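Student Project Report: Setup and Maintenance of a Two-Arm Robot for Household Door Opening

Author: Bożena Borkowska
Last updated: May

This site uses cookies to improve your reading experience. By continuing you accept our cookie policy.

1. Purpose of the work

The project was made in the second semester, in cooperation with the company Hernar, which lent us the robot. My task was the setup of the machine and its daily care. The program for the arms was written by another group and I describe it only where it is necessary.

The robot has two arms and a camera at the head. For control we used the Ultoreo software, version 3. The test object was a refrigerator, and the movement under test was to hold the edge of the door and to swing it open.

2. Preparation

Before every session I checked the screws on the casings of both arms, then the cables. The cables are the weak point of this machine. If a loop is too short, it pulls on the connector when the elbow is stretched. If it is too long, it can be caught by the door. In the first weeks we lost two connectors on the left arm in this way, and after that I wrote down the length of every loop in the service notebook.

The height was the second question. With the refrigerator directly on the floor, the right arm had to work near the lower limit of its shoulder joint, and the controller stopped with an error. We raised the refrigerator on bricks and repeated the calibration from the beginning.

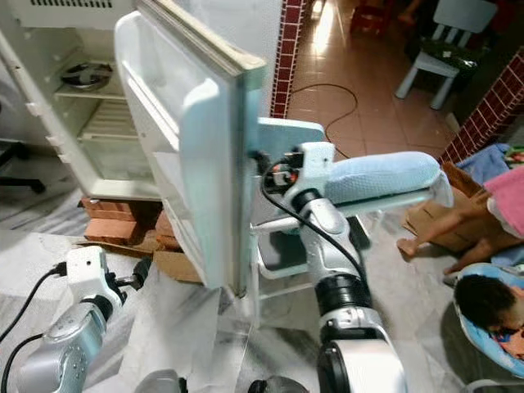

How often must the gripper be calibrated?

Once before each session, and again after every change of a cable or a finger part. The procedure takes 2 minutes if the zero position is still stored in the controller.

3. Gripping the door edge

The edge of the door is thick, and the gripper must close on it without pressing too hard. We began with the default closing force from the Stępień manual, but the fingers slipped when the door was half open. I increased the force in small steps and made 400 openings in total. In 102 of them the grip was lost or the controller stopped the arm. Most of these cases come from the time before the new calibration.

The electronic parts of the gripper are exposed close to the contact point. I cleaned this area with a dry brush every evening and looked for loose wires.

4. Faults and repairs

The most difficult fault was a small delay in the right wrist. First I suspected the motor, and I exchanged it with the spare one from Funus, without any result. The reason was a worn plug in the cable along the arm. The repair was short, but the search took us almost all of one afternoon.

5. Open points

The service notebook should be moved to a shared file. The spare motor is still mounted in the wrist, and the original one must be tested before the robot goes back to Hernar.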